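*Notes for the Kurncombe talk. Slow down!! You always gallop through the first page.*

Hello, thanks for having me. I'm going to talk about sweet drinks, and how I went from buying one every single day to buying one when I fancy it. No lecture, I promise (I still love them).

Right, so back in April I started keeping my receipts in a biscuit tin. Judit Bíró put me up to it, she'd done the same with her bus fares. After 21 days I tipped the tin out on the kitchen table and there were 14 drinks in there. Fourteen! I'd have sworn it was half that. (Pause, let them guess their own.)

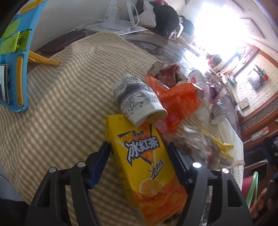
What got me was when I was buying them. Hardly ever at meals. It was nearly always that dead bit of the afternoon, walking back past the Grususo shop, a bit tired, bit bored. I wasn't even thirsty half the time, I just wanted to stop and hold something cold for five minutes.

So I tried two things. First I changed my route home, which was a pain and lasted less than a week. Then Deming Ding told me to brew a big jug of tea at night, lemon in, hardly any sugar, straight in the fridge. It tasted of wet cardboard to begin with! Stick with it though, and use more tea than you think.

ASK: who's got a drink they buy without thinking? Take a few answers, then hand round the jug and cups.

If we're running late, skip the bit about squash and go to questions.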